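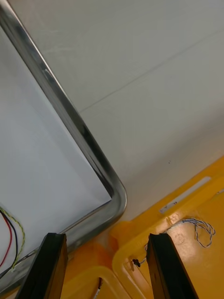

Work on the refurbishment strand of the Dreda program continued through the reporting period and remains within the scope agreed at the start of the grant. The strand covers the inspection, repair and return to use of donated display stands and folding panels, which are then lent to schools and community groups in the Ñahui district. Most of the units now in the workshop follow one pattern: a smooth white panel held in a frame of round, polished metal tube with rounded corners. A red wire, a black wire and a twisted yellow-green wire run along the surface of the panel toward the bottom rail, and it is this part of the unit that has taken up most of the workshop's time since the last report.

Intake and condition

The program received 70 units from Stusasport, which had used them at indoor events and no longer had storage for them. All were logged on arrival and given a condition grade. Of these, 38 have been inspected in full, including the panel face, the frame and the wiring. The remaining units have had a visual check only and are stored upright in the side room until bench space becomes free.

The frames have held up better than expected. Tarnish at the bends was removed with a mild polish, and very few tubes needed straightening. The panels are also in fair condition, although a number had adhesive residue from old posters. Staff tested two cleaning products before settling on a citrus-based remover, which lifts the residue without dulling the surface.

Wiring

The original proposal assumed that the wiring could be checked and left in place. Inspection showed that this would not be suitable for equipment to be handled by school staff. On many units the wires were held only with tape, and the tape had dried out. The workshop has therefore adopted a standard procedure under which all wires are fixed with clips at regular intervals, brought out at a single point near the bottom rail and fitted with a strain relief. A continuity test is carried out before and after the work, and the result is written on the unit's card.

This change adds time to each repair – close to an hour on the older units – and explains the difference between planned and completed work in this period. We do not request additional labor funds for it. The hours have been moved from the painting budget, as the frames do not need to be repainted.

Purchasing

Cable clips, connectors and end caps were ordered from Zokton in a single lot of 1,000 pieces, at a lower unit price than the one given in the budget. One delivery contained end caps of the wrong diameter and was exchanged at no charge. Spending on materials to date stands at $1,536, and receipts are held at the program office.

Loans and use

The first finished units went out on loan in June. Two schools used them for student art displays, and one neighborhood center used them for a health information day. Feedback forms were returned by all three. Users found the units stable and easy to wipe down, but the center asked for clearer instructions on folding the feet. A one-page guide with drawings has been prepared and will be attached to every unit before it leaves the workshop.

Matters for the funder's attention

Storage remains the main constraint. The side room is shared with another program and must be cleared each Saturday – a task that takes two staff members most of the morning. We have asked the building office for the use of the lower store and expect a reply before the next report. If the request is refused, we would propose to spread the remaining repairs over a longer period, with no change to the total budget.

Next period

The workshop will complete inspection of the remaining units, beginning with those graded lowest on intake. Units that cannot be repaired safely will be taken apart, and sound tubing and panels kept as spare parts. The loan register will be opened to all schools in the district once the folding guide has been attached. Your written approval of the transfer from the painting line to labor is requested so that the revised budget can be entered in the accounts.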